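Chain of custody (evidence)

Chain of custody is the record that accounts for an item of physical evidence from the moment it is collected until it is offered in court or disposed of. It names each person who held the item, the time and place of each transfer, and the condition of the seals on its container. The term covers both the paper or electronic record and the practice of handling that the record is meant to show.

Legal function

Most physical evidence must be authenticated before a court admits it. An item with unusual features, such as a serial number or an engraved mark, can often be identified by a witness who recognizes it. Items that look alike, including powders, liquids and blood samples, usually cannot be identified by sight and depend on the custody record.

In most common law systems the party offering the item does not have to rule out every chance of tampering. It must show a reasonable probability that the item is the one collected and that it has not changed in any way that matters. Small gaps in the record are commonly treated as going to weight -- a matter for the trier of fact. A missing link at a critical stage, such as between seizure and laboratory intake, may lead to exclusion.

Contents of the record

A custody form normally lists the case number, an item number, a short description, the collector's name, and the date, time and place of collection. Each later transfer adds a line signed by the person releasing the item and the person receiving it. Storage in a locker or vault is entered as a transfer, with the location in place of a recipient.

Containers are closed with tamper-evident tape, and the person sealing them signs or initials across the edge. A laboratory that opens a container generally cuts it at a new point, leaves the first seal intact, and reseals the cut with its own tape.

Glass and household items

Drinking glasses, dishes and cutlery are collected mainly for fingerprints, saliva and residue. Each item is packaged separately and held so that its surfaces do not rub against the packaging. Items bearing wet biological material are air dried before long-term storage in paper. Any liquid still in a vessel is drawn off into a sealed vial and given its own item number.

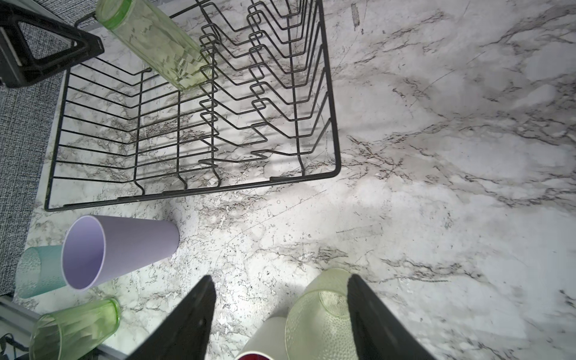 A sub-item taken from a larger exhibit carries the parent number with a suffix, so that a swab from item 28 may be entered as 28-A. The sub-item then has its own line of transfers, and the parent record notes when it was removed and by whom.

Electronic systems

Many agencies have replaced paper forms with barcode systems. Cestisel, a records package, logs each scan with a user name and time and does not allow an entry to be deleted; corrections are added as new entries. An audit of the Muvstead property room compared 2,198 stored items with their Cestisel records and found 44 with a shelf location that did not match. All 44 were later traced within the building.

Criticism

Ludivine Cordier has argued that courts give too much weight to complete signatures and too little to storage conditions, which a standard form does not record.

See also: Authentication; Exhibit; Spoliation of evidence

Last edited 29 September 2026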